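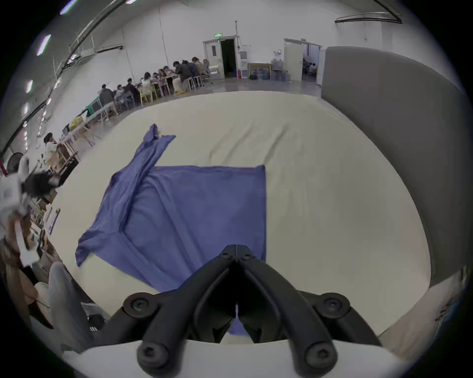 4. First Wash

Your Fluvix compact washer has been tested at the factory, so it has met water before. It has not met your laundry. Run one empty cycle before you introduce them.

1. Check that both shipping bolts are out of the back panel. Keep them in a drawer. You will need them when you move, and you will not find them.
2. Open the cold tap fully and look at the hose joint for a minute. A drip now is a puddle by bedtime.
3. Close the door until it clicks. A door that is nearly shut is open, as far as the washer is concerned.
4. Turn the dial to RINSE and press START. The cycle takes 39 minutes. The display will say 2 for the last stretch, and it will say it for longer than you think is fair.
5. When the door unlocks, wipe the rubber seal with a dry cloth.

Note: Shake out thin items before loading. A pillowcase that goes in as a knot comes out as a tighter one, often with a sock inside.

Note: For small loads, set the spin to 600. The top speed is meant for towels and will put creases in a cotton shirt that no iron has yet defeated.

CAUTION: Do not plug the washer into an extension cord, including the thick orange one you trust.

CAUTION: Do not stand on the washer to reach the shelf above it - the lid is rated for a box of detergent.

If the display shows E2, the drain hose is kinked. Straighten it and press START again. For any other code, see Section 9.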